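Toy library's block shelf is growing again

Families in Plemmont who have been missing the shape blocks at the Tello toy library will be pleased to hear that they are coming back in August, and in rather more colours than before.

The library, which lends to 60 households from its two bright rooms behind Danport Road, has been gathering up odd blocks from cupboards and toy boxes all over town, and Rowena Marquez, who looks after the early years shelves, says she has been quite touched by how many people turned out their drawers. There are cylinders and cubes, prisms with three sides and with five, and even a few hearts, which the youngest borrowers tend to carry about with them and are very sorry to give back!

"My grandson always wanted the yellow ones," said Ifor Eynon, who came along with a carrier bag full. "I dare say he'll be first in the queue."

Six small blocks in green, yellow, blue and red, grouped on a pale maple board, give a taste of the shapes and colours.

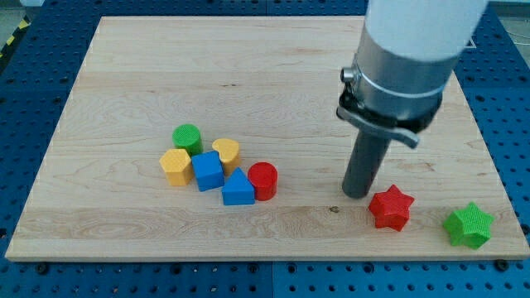

How to borrow

Sets go out for a fortnight at a time, and members may take 2 at once. The doors open at half past nine, and there is usually a pot of tea on the go.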